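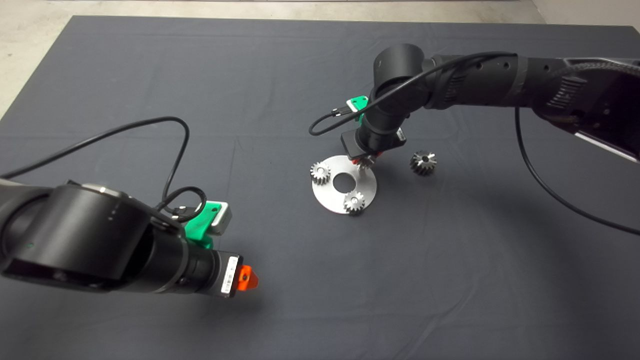 Bremier 3 est un logiciel de planification pour cellules à deux bras, vendu par Oscombe avec une promesse que j'ai déjà lue dix fois ailleurs : décrire la tâche, laisser le moteur répartir le travail, récupérer des trajectoires sans collision. Je l'ai fait tourner sur notre tâche d'assemblage, qui n'a rien d'exotique. Un plateau métallique rond percé en son centre, quatre petits engrenages, un tissu gris foncé par-dessous et deux bras noirs qui arrivent de coins opposés. Trois engrenages sont au plateau, le quatrième attend à côté sur le tissu, un peu plus haut que les autres. C'est lui qui m'a occupé le plus longtemps.

L'installation d'abord. Comptez une matinée si votre machine est propre, une journée si vous avez déjà un autre planificateur en place, parce que Bremier écrase sans prévenir certaines variables d'environnement. La documentation le signale dans une note de bas de page, après la section consacrée aux thèmes de couleur de l'interface. Florian Leblanc, qui maintient nos pilotes, a fini par tout isoler dans un conteneur et je vous conseille d'en faire autant.

Perception

Le module de vision est vendu comme « tolérant aux surfaces brillantes ». Je demandais à voir. Du métal brossé, des dents qui accrochent la lumière, un trou au milieu : tout ce qu'il faut pour trouer un nuage de points. Avec les réglages d'usine, le plateau était reconnu correctement, mais les engrenages posés dessus se confondaient volontiers avec lui. Après recalage des seuils de confiance, sur 101 essais, la pose estimée d'un engrenage était inutilisable 58 fois quand une pince en masquait une partie. Le chiffre tombe à 3 quand la pièce est dégagée. L'éditeur parle d'un « suivi robuste aux occultations ». Je n'ai pas la même définition de robuste.

Les plis du tissu sont mieux gérés que je ne le craignais. Bremier ajuste un plan local sous chaque objet au lieu d'imposer une table parfaitement plane, et cela se sent à la descente. Bon point, et je n'en distribue pas beaucoup.

Planification à deux bras

L'allocation automatique choisit quel bras prend quelle pièce. Sur le papier, elle minimise la durée totale. En pratique, elle adore faire travailler le même bras et laisser l'autre en garde, ce qui réduit les risques de croisement et rend assez théorique l'intérêt d'en avoir payé deux. Il existe un paramètre d'équilibrage. Il est mal nommé (« symmetry_bias ») et son effet n'est pas monotone : entre deux valeurs voisines, le plan change du tout au tout.

Plus gênant, les câbles. Le modèle de collision connaît les segments rigides et les pinces, point final. Tout ce qui pend ou fait une boucle entre deux articulations lui est invisible. Vous pouvez ajouter des volumes à la main, des capsules attachées à chaque segment, et c'est ce que nous avons fait. Le temps de calcul s'en ressent, et les volumes gonflés interdisent des approches parfaitement légitimes au-dessus du plateau. Imogen Hulme, au support d'Oscombe, m'a répondu vite et poliment que la gestion des câbles était « à l'étude pour septembre ». On verra.

Contrôle

La boucle d'exécution est la partie la plus sérieuse du produit. Les transitions entre mouvement libre et contact sont douces, l'arrêt sur effort anormal fonctionne, et la reprise repart d'un état cohérent. Je n'ai pas réussi à la mettre en défaut avec des moyens raisonnables. Reste que l'engrènement, le moment où il faut tourner légèrement la pièce pour que les dents trouvent leur place, est confié à une recherche en spirale tout à fait classique, présentée dans la brochure comme une « stratégie adaptative ». Nous avions la même en interne, moins bien habillée.

Outillage

Le journal d'exécution est verbeux au point d'être inexploitable : 1 906 lignes pour une seule séquence, dont l'essentiel répète l'état de la licence. Le visualiseur, lui, est agréable. On remonte dans le temps, on compare le plan et l'exécution, on exporte un segment à rejouer. J'y ai passé plus de temps que prévu, et c'est la seule brique que je regretterais.

Face à Bultus, que nous utilisons encore sur l'autre cellule, Bremier est plus stable à l'exécution et moins transparent dès qu'un plan échoue. « Aucune solution trouvée » n'est pas un diagnostic.

Pour : contrôle au contact, visualiseur, prise en compte des surfaces irrégulières.
Contre : perception sous occultation, câbles ignorés, journaux, messages d'erreur.

Je garde la version d'essai jusqu'à son terme et je ne signe pas de licence annuelle avant d'avoir testé la mise à jour.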